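Perulley Community College
Introduction to Robotic Assembly
Unit 4 Handout: Working Inside a Desktop Computer
Instructor: Shanthi Ranasinghe
Lab assistant: Lakmal Munasinghe

Welcome back, everybody, and well done on the Unit 3 write-ups. I read all of them over the break with a large pot of tea, and I was pleased to see how many of you had stopped blaming the arm for everything and started looking at your own waypoints. Lakmal has left the graded copies in the tray outside the lab. If yours has a green sticky note on it, please come and see me – it isn't bad news, I just couldn't read your gripper force table.

Unit 4 is the one most students remember. Up to now we have been picking up blocks and pegs, things that were made to be picked up. A desktop computer was made for human hands, and for human hands that don't mind getting pinched. The parts are different sizes, some are springy, some are fragile, and there are cables in places where you would very much like there not to be cables. We will spend four weeks on it, and I'd ask you to read this handout right through before your first session, even the parts that look like housekeeping.

What you need to bring

Your lab notebook, your printed task sheet (the one headed Belell Exercise, after the old Belell workshop problem we borrowed it from), and a pencil. Closed shoes as always. Long hair tied back, sleeves above the wrist, no lanyards. I know the lanyards are supposed to be worn all over campus, and I have had that conversation with the front office, and in the lab you may put them in your pocket.

4.1 The cell

We use both arms for this unit. Each pair of students gets one session of 119 minutes. Yes, it's an odd number. The booking system takes the last minute for itself and I have given up arguing with it. Please be set up and ready to run in the first 12 minutes, or you will find that the end of your session comes very quickly indeed.

The tower lies on its side on the slotted table, open side up, with the fixture tray to the left of it. The tray is printed in our own shop, and the version we are using came out of a Weerakoon project two years ago, where the students wanted one plate that could hold several small parts at known positions. It does that job well, and it's also a good lesson in design, so have a proper look at it before you start. Ask yourself why a slot is where it is, and what an arm would have to do to reach it without knocking into the post.

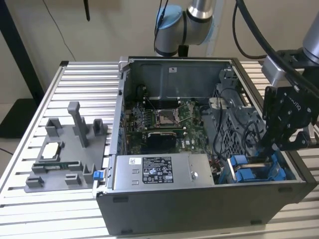
Figure 4.1. Unit 4 cell with the tower on its side, fixture tray at left, right-hand gripper lowered toward the blue drive carriers.

Before any motion at all, walk through the cell check with your partner. One of you reads it out and the other one does it. Please don't both do it silently, which I see every year.

Is the tray pushed up where it belongs, and does it sit flat?
Is the case square to the table? Lay a ruler along a slot if you aren't sure.
Are both arms at their home positions, with nothing hanging that could snag?
Is the processor socket open, with its lever up?
Has somebody got a hand near the stop button, and does that somebody know it's their job?

A word about the socket. The contacts inside it are the most delicate thing in the whole exercise and they do not forgive. Nothing goes into or over that socket at speed. Keep your approach height generous, come straight down, and use the slow setting for the last part of the move even if you have run it perfectly ten times. Last year's class bent one set of contacts in the first week, and we spent a long evening with a magnifier and a sewing needle trying to coax them straight. I don't recommend it as a way to spend an evening.

4.2 Frames of reference, again

I can hear the groaning from here, but this is where most of the marks are won and lost. You will be working with three frames: the table frame, the case frame, and the gripper frame. The table frame you already have from Unit 2. The case frame you will teach yourselves by touching off three points on the sheet metal. Choose points that are stiff. A thin bracket will bend under the probe and give you a lovely repeatable answer that happens to be wrong.

When you have your case frame, write it down in the notebook with the time of day, and then check it by sending the arm to a fourth point that you did not use in the teaching. If it lands where it should, carry on. If it doesn't, start again, and please don't try to fix it by adding a little offset here and a little offset there. I have done this myself, many years ago at Grurkaswood, when I was the most junior person in the building, and by the end of the month my program had 246 separate corrections in it. My supervisor printed them all out and pinned them to the wall. I kept the printout. It is in my office if you want to see it.

4.3 Drives, carriers and clearance

The drive task looks like the easy one and it's usually the one that runs over. A hard drive is a nice solid block with flat sides, so the grasp itself gives very little trouble. The difficulty is in everything near it. You have a carrier made of plastic that flexes, a cage made of metal that doesn't, and a bay that is only a little wider than the thing going into it.

Work it out on paper first. Draw the bay from above, draw your two fingers at the opening you plan to use, and see whether there's room for them on the way in and also on the way out. Students nearly always check the way in. Then the drive is seated, the fingers open, and the outside of one finger is pushing against the wall of the cage. If your clearance on either side is less than the thickness of a pencil, plan for a smaller opening and a slower release.

Cables deserve their own paragraph. A camera at the wrist gives you a very good view into the case from close up, and you should use that view at every pause point before you commit to the next move. Look for a cable lying across your path. A cable can sit quietly behind a finger and look harmless, and then you lift, and up comes the cable as well, along with whatever is plugged into the end of it.
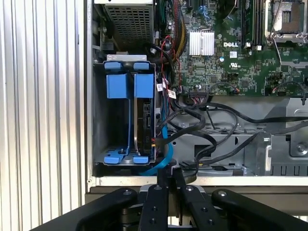 So the rule for this unit is to stop, look, and only then close the fingers. I want to see at least one pause point above the case and one just before contact in every program that's handed in. Put a comment next to each one saying what you were looking for. "Check cables" is fine as a comment. "Pause" is not, I can see that it's a pause.

If you do find a cable in the way, you have two choices. You can change your path, or you can stop the cell properly, put the arms in hold, and have Lakmal move the cable by hand. Either is perfectly respectable and neither loses you marks. Reaching in yourself while an arm is live loses you the session, and I will be sorry about it but I'll do it anyway.

4.4 Setting your grip force

Start low. I would much sooner see a drive slip a little on a first attempt than see a carrier with a crack in it. Use the test pieces in the drawer to find a force that holds, and then add a small margin. For each part, record the following in your table:

The part and which faces you gripped
Finger opening before the grasp and after it
Force setting
Whether the part moved in the fingers during the lift
Anything odd

That last row has turned out to be the most useful one for me when grading, so don't leave it blank out of politeness. Thin boards should be held by their edges only, and please take special care with anything that has small components standing up near the rim. If you aren't sure where it's safe to touch a board, ask. We have a few dead ones on the shelf by the door that you can handle as much as you like.

4.5 What to hand in

Each pair hands in one program and one report. The report should be four to six pages with your drawings included, and pencil drawings are welcome as long as I can tell which way is up. I'd like your case frame with its check point, your force table, your clearance sketch for the drive bay, and an account of one thing that went wrong. Every pair has something go wrong. If you tell me that nothing did, I will assume you weren't watching.

The unit is marked out of 159, and I know that number makes some of you unhappy. It comes from adding up the separate rubrics, which are posted on the course page. The largest share goes to the report, then the program, then your conduct in the cell. Speed counts for very little. A pair that places one drive cleanly and can explain every line of the program will do better than a pair that rushes the whole Belell sheet and can't tell me why the arm took the route it did.

Reports are due at 4:30 in the afternoon on the last teaching day of December. Lakmal will collect them at the lab door, and he has a softer heart than I do but he goes home at five.

4.6 Reading before your first session

Course reader, chapter 7, on compliance and contact. Skip the derivation at the end unless you enjoy that sort of thing.
Course reader, chapter 9, first half only, on cameras mounted at the wrist.
Your own Unit 2 notes on teaching a frame. Please do reread them, even if you are sure you remember.

Office hours are the same as before, and I'm usually in the lab from 8:15 in the morning if you'd like to catch me with a question before class. Bring your sketches along. It's so much easier to talk about clearance with a drawing on the table between us.

S. Ranasinghe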